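Cable keeps snagging when arm works near a door – how do you route yours?

Posted by Abenezer Adugna

Hi all! I've got a two-arm Nusora going since January and it's been great at tabletop stuff, but now I'm doing a mini fridge door and the right wrist cable keeps catching. I taped it down tight once and then the wrist faulted at 1700 counts. What slack do you leave?
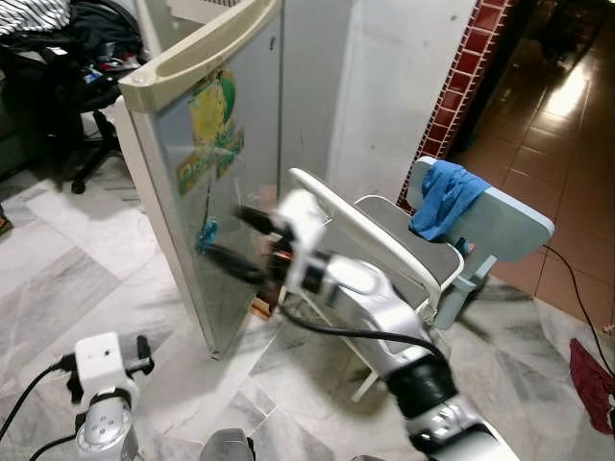 Wrist cables need more loop than you'd think. I went through this with my own arms and ended up setting the slack with the wrist turned all the way out, then clipping only near the joints. Yours curves from the wrist down to that black rubber joint along the outside of the forearm, and I'd keep it on that side. Run it at 100 first and watch the loop – if it swings, add a clip.
– Hường Lý

What Hường said. Also check your finger alignment before blaming the cable, because a crooked grip makes the wrist twist more. I redo mine every 1000 cycles (okay, when I remember).
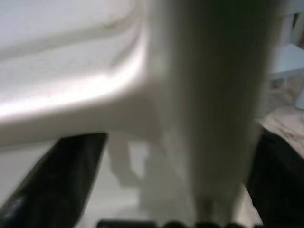 Wrist view, one finger on each side of the white post

If one finger touches first, re-zero the gripper. Then try a hold on the door edge and look at where the cables hang. 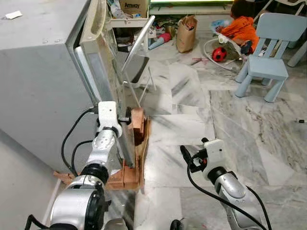 Left gripper on the door edge, right one open

Mine threw a 2051 until I did that.
– Leif Bjarnason

just buy the Tekeck sleeve, works fine
– Arnar Eskildsen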